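Filed under: Workshop Safety > Shared Cells > Checklists

Two-arm bench cell, pre-start check
Site: Girport, Bench 8
Checked by: Gilang Ngau
Reviewed by: Gemma Wainwright
Month: August

1. Emergency stop reachable from the operator's chair
PASS. Reachable from the chair. Less so from where the chair usually gets left.

2. Both arms in reduced speed before hands go in
PASS. Left arm dropped on the first press, right arm on the second. Stuart Cropper says it has always done that. Logged anyway.

3. Finger pads and mounting screws
PASS WITH COMMENT. Screws tight on all fingers. Grip texture should be brushed out at every changeover, with the brush, and the brush should then go back on its hook. The pointed tips deserve the same respect as any other pointed thing at wrist height.

4. Work surface clear of debris
FAIL (minor). The black cloth collects lint like it's being paid by the gram. White specks between the arms are a housekeeping item, and they also confuse the vision check. Lint roller before every run, please. 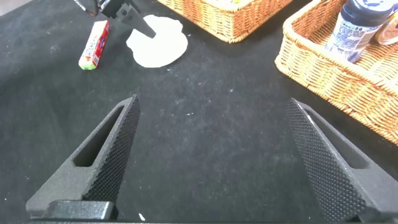 5. Only task items within reach of either arm
PASS WITH COMMENT. If it's on the task sheet, it may stay on the cloth. If it's your afternoon tea, it may not. Lollies are a grey area and I've asked Lacey Yeoman for a ruling.

6. Containers placed so an arm can't drag them off the bench
PASS. Wicker is light and snags. Keep baskets out of the travel path and put bottles in base down.

7. Cables secured, no loops near the joints
FAIL. Rule is no loose bundle at the wrist. Re-tie and run the full sweep at low speed before sign-off.

8. Cycle counter under 1000 since last gripper service
PASS, with 31 to spare. Book Zulkifli Lumenta now, as he'll be at Fluvholm when you remember.

Result: not released. Items 4 and 7 to be closed out and initialled by the person who did the work.

Prakadon Automation Safety | Contact the safety desk | Back to top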